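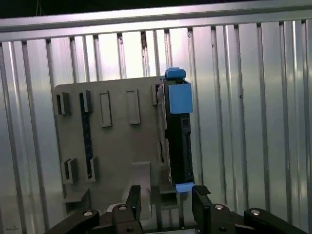
## 4. Teaching the slot panel and the drive pick

This section is for the gray slot panel of the Rondeo cell, in the form we built it in the shared workshop. It is assumed that you finished section 3 and that the gripper opens and closes from the Prasar program.

**Before you start**

- Keep the emergency stop where your hand can reach it during all the steps.
- Use only dead drives for teaching. Kwan-ho Huang keeps a box of them under the Voltbridge power supply.
- Set the speed to slow in the program. Do not trust the value from the last user.

**Steps**

1. Fasten the panel upright in front of the ribbed wall. Push it with one finger at each upper corner. If it moves, tighten again.
2. Put one drive, already in its blue caddy, vertically at the right edge of the panel.
3. Open the gripper fully. Bring it to the approach point, 100 mm in front of the drive, and save this point as `approach_2`.
4. Go forward by small jogs until the fingers are on both sides of the caddy. Look from the side also — the wrist camera alone is not enough to judge the depth.
5. Close with low force and stop when the fingers touch the blue plastic.

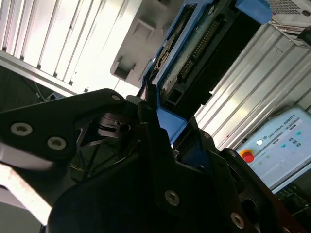 6. Check that the jaws hold the caddy and do not press on the green circuit board. If they press on it, open, move back and repeat from step 4.
7. Lift the drive slowly and save the point as `lift_2`. Wait a moment and look if the drive slides.
8. Return to the approach point by the same way you came in.

> **Caution:** Do not turn the wrist while the drive is still close to the panel. A corner of the caddy can catch a holder and break it.

**Note:** The gripper cable needs some free length in every pose. In July we replaced one that was pulled too tight.

If the arm stops with message 333 in Prasar, the approach point was not saved. Repeat step 3, then start the program again from the first line.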